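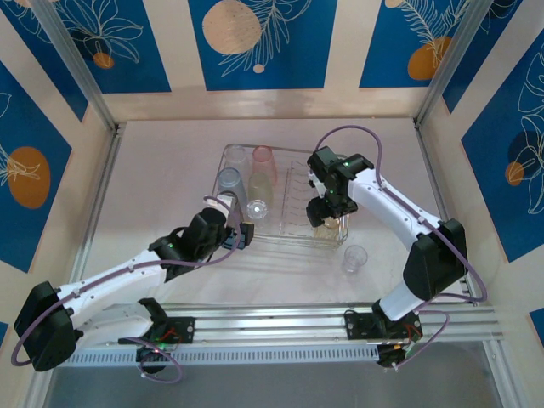 제목: Ellport 4층 탕비실 세척기, 건조 후 유리잔 표면 백색 잔류물
상태: 처리 완료 (후속 관찰 항목 있음)
분류: 급수 / 연수기 / 재생 불량
우선순위: 보통
대상 장비: Jasard 언더카운터 세척기, Jasard 외장형 연수기(단일 탱크, 시간 제어식)
세제: Semaan 액상 세제, Semaan 린스

[접수 내용]
세척기에서 꺼낸 유리잔을 자연 건조하면 바닥면과 옆면에 흰 얼룩이 남음. 마른 천으로는 잘 지워지지 않음. 도자기 컵에서는 눈에 띄지 않음. 5월 들어 심해졌다고 함. 린스 투입량을 두 단계 올렸으나 변화 없음. 세척기 화면에 오류 코드 없음.

[1차 회신, Tostum 기술지원]
얼룩이 석회성 침착인지 유리 부식인지 먼저 구분해야 합니다. 얼룩진 잔 하나를 식초에 담갔다가 헹군 뒤 결과를 알려 주십시오. 얼룩이 없어지면 침착이고, 남으면 부식일 가능성이 높습니다. 부식은 복구되지 않습니다. 확인 전까지 린스 설정은 원래 값으로 되돌려 주십시오. 린스가 과다하면 별도의 막이 생겨 판단이 어려워집니다.

[요청자 회신]
식초에 담근 잔은 투명해졌음. 같은 위치에서 나온 다른 잔은 비교용으로 그대로 보관 중. 린스 설정 원복함. 연수기 소금통에 소금은 절반 이상 차 있고, 마지막으로 보충한 때는 기억나지 않음.

[2차 회신, Tostum 기술지원]
석회성 침착으로 판단합니다. 소금이 오래 줄지 않았다면 재생이 정상적으로 이루어지지 않는 상태일 수 있습니다. 다음 항목 확인을 요청합니다.
- 연수기 바이패스 밸브 위치
- 연수기 전후단 경도
- 제어기 표시 시각과 실제 시각의 차이
- 재생 시작 시각 설정값
- 소금통 내부 소금 굳음 여부
경도는 적정 시약으로 측정해 주십시오. 시험지는 저경도 구간에서 구분이 어렵습니다.

[현장 점검 기록, 화요일 오전]
09:20 바이패스 밸브 닫힘 확인. 손잡이 방향과 실제 밸브 위치 일치.
09:25 원수 경도 14 °dH. 연수기 후단 경도도 14 °dH. 연수 기능 없음으로 판정.
09:40 제어기 시각 정상. 재생 시작 시각 02:00.
09:45 소금통 내 소금층을 막대로 찔러 확인. 굳은 층 없음. 하부에 염수 있음.
09:55 염수 흡입관 연결부 조임 상태 양호. 관 꺾임 없음.
10:05 수동 재생 시작. 역세 단계 배수 정상.
10:20 염수 흡입 단계 진입. 소금통 수위가 내려가는 것을 확인. 흡입 정상.
11:30 재생 종료. 소금통 보충수 유입 정상.
11:40 후단 경도 2 °dH 미만. 연수 기능 회복.

[점검자 의견]
수동 재생은 정상이고 자동 재생만 실패함. 주간과 야간의 조건 차이를 확인할 필요가 있음. 제어기 이력에는 재생이 매번 완료된 것으로 기록되어 있으나, 이 모델은 단계별 시간만 기록하고 염수 흡입 여부는 감지하지 않음. 이력만으로는 정상 재생 근거가 되지 않음.

[3차 회신, Tostum 기술지원]
염수 흡입은 인젝터를 통과하는 물의 압력에 의존합니다. 급수 압력이 낮으면 밸브가 흡입 위치에 있어도 염수가 올라오지 않고, 제어기는 정해진 시간이 지나면 다음 단계로 넘어갑니다. 건물 가압 펌프의 야간 운전 조건을 확인해 주십시오.

[요청자 회신]
시설팀에 문의한 결과 5월 초에 가압 펌프 야간 절전 운전이 적용됨. 자정부터 05:00까지 설정 압력을 낮춤. 4층은 해당 급수 계통의 최상층임. 절전 운전 해제는 불가하다는 답변을 받음.

[원인]
야간 절전 운전 시간대와 연수기 재생 시간대가 겹침. 재생 중 급수 압력 부족으로 염수 흡입이 되지 않았고, 수지가 포화된 상태로 원수가 그대로 세척기에 공급됨. 마지막 헹굼물의 경도 성분이 건조 과정에서 유리 표면에 남음.

[조치]
1. 재생 시작 시각을 02:00에서 05:30으로 변경. 세척기 첫 사용은 08:00 이후이므로 운영에 영향 없음.
2. 인젝터와 스크린 분해 청소. 스크린에 갈색 입자가 소량 있었음. 단독 원인으로 보기는 어려우나 저압 조건에서 흡입을 더 약하게 했을 수 있음.
3. 인젝터 덮개 오링 윤활 후 재조립. 누수 없음.
4. 세척기 내부는 Semaan 석회 제거제로 1회 공운전. 분사 노즐 육안 확인, 막힘 없음.
5. 기존 얼룩이 있는 잔은 40 °C 물에 구연산을 풀어 담근 뒤 헹굼. 금속 테두리 장식이 있는 잔은 제외함.

[조치 후 확인]
변경 후 첫 자동 재생은 05:30에 시작됨. 염수 흡입 단계에서 소금통 수위 하강 확인. 종료 후 경도 2 °dH 미만. 같은 날 오전에 세척한 유리잔을 건조 후 역광에서 확인, 새 얼룩 없음. 린스는 기본 설정 유지.

[비고]
린스를 올려도 증상이 같았던 것은 헹굼물의 경도가 그대로였기 때문임. 같은 증상의 다른 층에서 린스 설정부터 변경하지 말 것. 시료는 측정 전 수전을 충분히 흘려보낸 뒤 100 mL를 채취함. 고인 물로 측정하면 이전 재생 상태의 값이 섞일 수 있음.

[후속]
- 소금통 안쪽 벽에 현재 소금 높이를 표시해 둠. 다음 점검 때 감소 여부 확인.
- 정전 후 제어기 시각이 초기화되면 재생 시각이 다시 야간 저압 구간에 걸릴 수 있음. 보조 전지 교체 여부는 Jasard 부품 재고 회신 대기.
- 3층 연수기도 재생 시각이 02:00으로 설정되어 있음. 증상 신고는 없으나 후단 경도 측정을 별도 티켓으로 등록.

관련 티켓
Ellport 3층 연수기 후단 경도 측정 요청
Jasard 세척기 배수 지연, 필터 청소 후 재발
Semaan 린스 투입 펌프 공기 유입
연수기 제어기 정전 후 시각 초기화

최종 업데이트: 5월

Tostum 기술지원 포털 | 문의하기 | 저작권 Tostum | 맨 위로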